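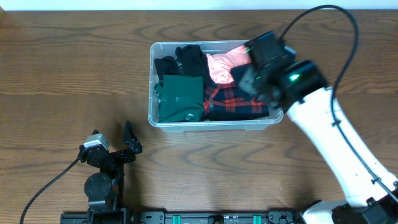

The clear bin on the table, folded things inside.

15 Dec 2019

I have been meaning to write up my year with the harbor temperature data, and with the rain coming sideways off the water all weekend I finally have no excuse. So, a long one! Get some tea.

For anyone new: I am a hobbyist. I have a small boat, a bad knee and a spreadsheet. Last March I found that the monitoring buoys outside Clitham put their readings online for anybody to download, and I have been happily lost in them ever since. Water temperature, salinity, wave height, a column called "turb" that took me an embarrassingly long evening to work out (turbidity, how cloudy the water is). All free, all sitting there, updated every hour.

My first question was a simple one. Is the water at the mouth of the bay colder than the water by the town dock, and when does it flip? Everyone who fishes here has an opinion on that. I wanted a line on a chart.

Getting the line was harder than I thought it would be. The outer buoy reports in UTC and the dock sensor reports in local time, except for a stretch in spring when it seems to report in neither. I spent two weeks convinced I had discovered a strange six-hour lag in the tide. I had discovered a time zone. Kwok-wai Yang, who looks after the dock sensor and answers email faster than any person I have ever met, was very kind about it and sent me a note on how the clock gets reset after a battery swap. That note is now taped inside my logbook.

Once the times matched up, wow. In my plots the outer water stays cooler right through the early summer, then the two lines creep together, tangle up for 9 days, and swap places. After that the dock is the cold spot and stays that way. I know this is old news to oceanographers (shallow water loses its heat quicker, the deep stuff hangs on to it), but seeing it come out of a pile of numbers I had cleaned up myself gave me such a kick. I printed it and put it on the fridge.

The gaps are the other thing I want to talk about. I went through the dock record and found 681 hours with no reading at all. Some of that is the winter storm that knocked the power out. Some of it is weed on the probe. A few are single missing hours scattered around for no reason I can find, and they bother me way more than the big ones. I started out filling them in with an average of the hours on each side and then stopped, since it was making the chart look smoother than the water is. Now I leave the holes in and draw the line broken. It's uglier and I like it better.

Natalia Lozano at the Cervantes marine station gave a talk in the library about how they use the same feed for their shellfish work, and I went and sat in the front row like a kid. She showed how a warm spell plus a drop in salinity gets them out taking extra samples. My little hobby data, doing a real job! I asked too many questions. She stayed afterward and told me about Paltton, a free program for lining up records from different sensors, and it has replaced four of my spreadsheets. There's a bit of a learning curve with the import screen. Set the time zone BEFORE you load the file. Ask me how I know.

I also tried a cheap logger of my own, a Zutico, tied under the boat on a piece of old rope. It gave me more than 800 good readings before I lost it off the point in a chop. The rope was fine, the knot was mine. While it lasted it ran a touch warmer than the dock sensor, pretty steadily, and I would love to know if that was the logger or the fact that it hung right up under the hull. A second one is on order and this time it's getting a shackle.

Plans for next year: I want to add the wind. I have a hunch that a few days of steady north wind is what starts the swap, and there's a weather mast on the headland with 10 years of records that I haven't touched yet. I'd also like to get the salinity plotted next to the rainfall, because the dips after a big storm look dramatic and I want to see how long they take to reach the outer buoy.

If you live near any water at all, go see whether somebody is measuring it. Start with one sensor and one month. And if you fish the bay and keep a paper log with water temperatures in it, even a scruffy one, please drop me a line in the comments. I will type the whole thing up myself and send you a copy.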